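Reference > Business software > Billing terms

Credit note

Reading time: 2 min

A credit note is a document a seller issues to reduce or cancel an amount already invoiced. It carries its own number and refers back to the original invoice, which stays in the records unchanged. In the United States the term credit memo is more common.

In Carnetgate, a credit note is created from the invoice itself and starts as a draft. Lines can be removed or lowered before it is issued. Once issued, it can't be edited. If an invoice for 600 dollars is credited by 77, the customer's open balance falls to 523. 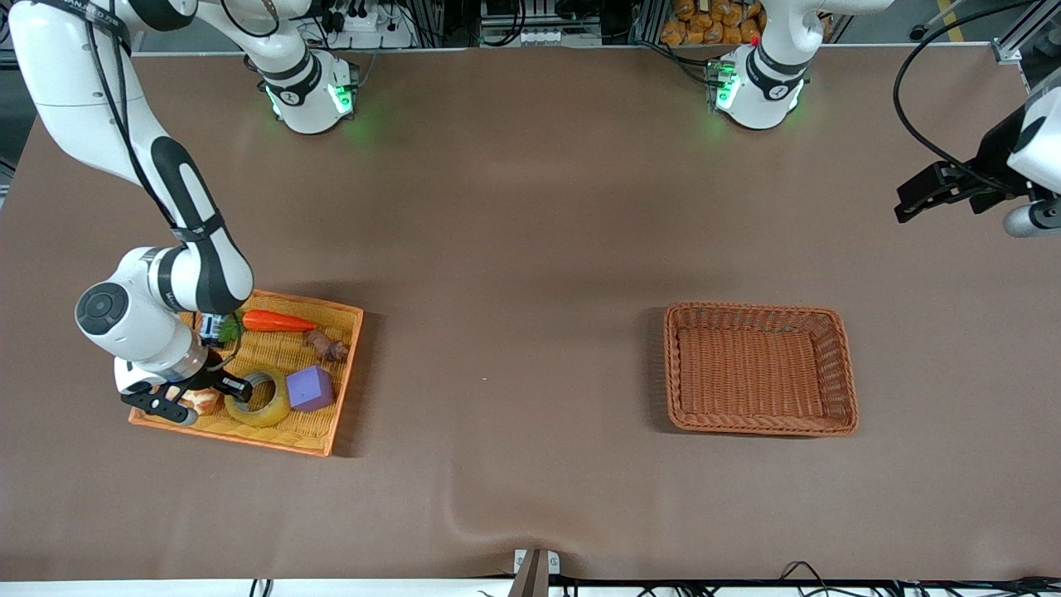

Toy carrot on an orange woven tray, between two white robot arms.

A credit note may be full or partial. A full one closes the invoice - a partial one leaves the rest due on the original date. If the invoice has already been paid, the credit can be refunded or held against a later bill. Older programs such as Zestau recorded credits as invoices with a negative total, and some imported files still show them that way.

Numbering normally runs in a separate series from invoices.

See also: Debit note, Pro forma invoice, Write-off

Comments (3)

Uzma Mirani: Does the tax get recalculated on a partial credit?

Damian Aigner: Yes, line by line. Check the rounding if you have a lot of lines.

Uzma Mirani: Thanks, mine was off by 4 cents.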